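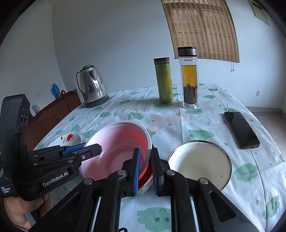

A neighbor told me bowls should never be stacked without something between them, and that paper towels are good enough. Is that right? I have two with red insides and a white one with flowers, and they don't sit well inside each other. The shelf they're going on is 11 inches high, so I can't spread everything out. I also want to keep the cloud tablecloth on the table while I sort, if that's safe for the cloth.

Posted by **onham_kitchen**

---

**votdale40**

Paper towels work. Fold one in four and lay it flat in the bottom of each bowl before the next one goes in. I've done it that way for 7 years in a cupboard that gets opened all day. Put the widest bowl at the bottom and don't force a bowl that rocks. If the flowered one won't sit level, give it its own spot.

Make sure they're fully dry first. Towels hold damp and you'll get a smell.

---

**skilon_attic**

just stack them, mine are fine

---

**pereyra_street**

Felt dividers are better if you use the bowls often, as they stay put when you pull one out. You can cut them from a sheet of craft felt. Trace the base of the bowl and add an inch all around.

The cloth is fine to work on. Set the bowls down instead of sliding them, because a rough foot ring can snag the weave. Check the bottoms with a fingertip. I went over one of mine with fine wet sandpaper in January and it hasn't caught on anything again.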